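26th September

Release day for the captioning tool, or release day minus one, depending on whether the Grulach server counts. The public repository went live at 10 with the installer, the lesson editor and the word list. The list stands at 1,688 entries, all with audio, 90 still without a checked transcript. Anouk wanted to hold those back. I left them in and flagged them in the index, so a teacher can filter them out with one setting.

Installed it on the oldest laptop we own. Startup is slow, then it runs acceptably. Caption delay at the default buffer is 4 seconds, too long for a live lesson. Dropping the buffer cuts the delay but the line breaks go wrong, mostly after numbers and place names. Mostyn came out as two words every time.

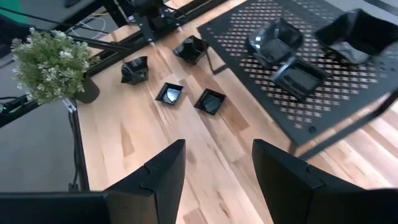
Teun sent his notes from the school in Carkgate. Pupils in the back rows could not read the captions at the standard size, and the large size pushes the second line off the screen. This is a layout fault and I can reproduce it. Fixed on my branch, not merged – Sem has the display code open and I would only cause him a conflict.

License text: Henk read it again and found the old project name, Cluteritz, in the header of 80 files. A script took care of it. Ran the tests afterward, all passed except the font test that has failed since July.

Two bug reports by evening, both about the same missing audio library. Added a line to the install page. Tomorrow: buffer settings, then the flagged transcripts with Anouk, starting from the letter M.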